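Projektbericht: Zwei Greifer im Vergleich – Türen öffnen in der Simulation

Als wir im Februar mit dem Projekt anfingen, dachten wir ehrlich gesagt, das Greifen sei der leichte Teil. Eine Kühlschranktür aufziehen, das kann ja jedes Kind! Unser Betreuer Dénes Szűcs hat damals nur freundlich gelächelt und uns erst einmal die Simulationsumgebung Fustow einrichten lassen, was uns (inklusive einiger langer Abende und sehr viel Tee) fast zwei Wochen gekostet hat.

Verglichen haben wir zwei Greifermodelle, den Castness mit schmalen Fingerspitzen und den Semeo mit breiteren Backen. Beide liefen am selben zweiarmigen Roboter und mit demselben Regler, damit der Vergleich fair bleibt. Pro Modell haben wir 1.000 Versuche gerechnet, jedes Mal mit leicht veränderter Startposition vor dem Schrank.

Der Castness rutschte in 214 Versuchen vom Griff ab, der Semeo deutlich seltener. Dafür stieß der Semeo mit seinen Backen gern an die Türfläche, besonders wenn der Arm von schräg unten kam – das hat uns wirklich lange beschäftigt.

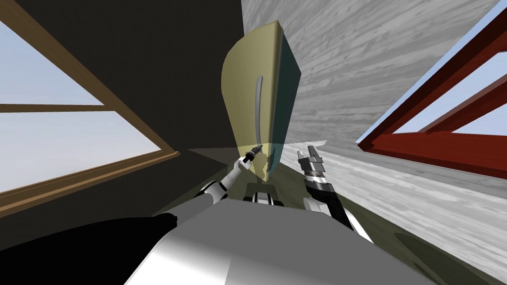
Am meisten gebracht hat am Ende eine kleine Änderung am Regler: Wir lassen den Arm kurz vor dem Kontakt langsamer werden und richten erst dann das Handgelenk aus. Den zweiten Arm haben wir bei der ganzen Auswertung nicht berücksichtigt, obwohl wir große Pläne mit ihm hatten. Er sollte die Tür offen halten, aber dafür reichte die Zeit leider nicht mehr.

Stand der Auswertung: 25. Juli 2021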